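Second Progress Report: Reading Rooms and Adult Literacy Classes in the Doslow District
Submitted to the Arkus Fund 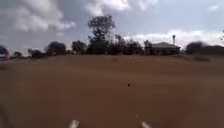
Doslow, 12 October 2025

Dear Mr. Magyar,

I send you the second report on the literacy classes, covering the months from March until now. The financial table goes in a separate file, as your office requested.

Enrollment. We have now 310 adults on the list, in 13 groups. In the first report I wrote that we expected the number to fall during the planting season, and it fell, but less than we feared. Most of the learners who stopped came back when the field work was finished. Those who did not return have been visited at home by their teacher. The usual reasons were a move to another town or a new baby in the house.

Teachers. Three teachers left us in this period — two for government posts and one for family reasons. We replaced two of them quickly. The third place is still open, and the group in Mundo is at present joined with the evening group. This is not a good solution, because the two groups are not on the same level. I hope to have a new teacher there before the next term.

Materials. The Szalai primer is now used in all groups. The teachers like the short texts about prices, medicine labels and bus times. They like less the chapter on letters to public offices, which uses forms that do not exist in our district. Tekle Gebreyes has written four replacement pages, and we printed them locally from the stationery budget. If you agree, we would like to print them again on better paper, bound together with the primer.

Reading rooms. The room in Doslow is open every evening. The room in Mundo has shelves and a lamp, but the door lock was delivered in the wrong size and we are still waiting for the exchange. Until then the books stay in a metal cupboard at the school and are carried over for each class. The small newspapers and the farming calendar are borrowed most. The novels are borrowed very little, and I would suggest that we do not buy more of them this year.

Tests. Almost all groups have taken the middle test. Reading aloud has improved clearly. Writing is slower, especially among the older learners, and the teachers ask for more exercise books with wide lines. We did not foresee this cost. I propose to take it from the travel line, where some money remains.

Next steps. We will fill the open post, finish the lock and the shelves, and hold the final tests at the end of the term. I would also ask for your answer about the replacement pages as early as possible, as the printer needs 3 weeks.

With respectful greetings,
Project coordinator, Doslow

Copy: Tekle Gebreyes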